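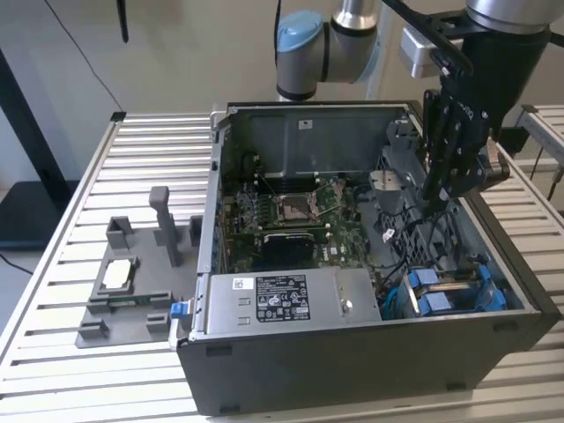 Refurbished Dell Tower: Nine Months In

Print this page | E-mail this page

I bought this tower from Kosta, a refurbisher in Sturcombe, to replace a small-form-factor machine that had no room for a second drive. It cost 225 with no operating system. I use it for invoices, scanned drawings and backups, so this review is mostly about how easy it is to live with and to work on. I did not run games or benchmarks.

Delivery was slow but the packing was good. The case had a few scuffs on the top and a sticky patch where an old asset tag had been. Kosta lists this as Grade B, and I think that is fair.

The side panel is the first thing I liked. It comes away easily and goes back without a fight — my last case needed two hands and a knee. With the tower on its side, most of what you would want to change can be reached from above. 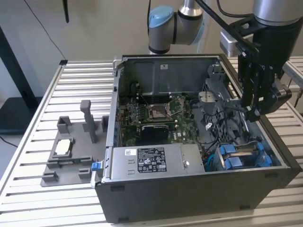
Drives are the main reason to buy a case like this. I wanted one for work and one for backups, and I didn't want to hunt for tiny screws each time. The blue caddies sit in the lower right corner, next to the perforated cage, and the blue clip pieces are easy to find even in poor light. The one thing in the way is the bundle of black cables running across toward the motherboard. I would have liked it tied down better at the factory.

Memory was simple. The slots are in a row beside the CPU socket, and an upgrade took me less time than finding the right parts online. The processor is more work, so read the service manual before you start and keep your fingers off the socket pins. 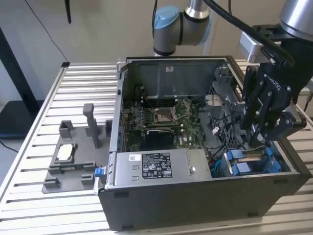
Power supply at lower middle, with the blue release tab at its left end.

The power supply is the part I have mixed feelings about. Mine is quiet at idle, but there is an audible hum when both drives are busy. I was also quoted about 80 for a replacement from Rowbotham, too much for a machine at this price.

For a home office I would buy it again. If you need a big graphics card, look elsewhere — I would spend closer to 300 and start with a roomier case.

Last updated: Tue 17 September

Related items
Plultora 9-port USB hub review
Choosing a backup drive
Rowbotham quiet case fans, tested
Cleaning dust out of an older PC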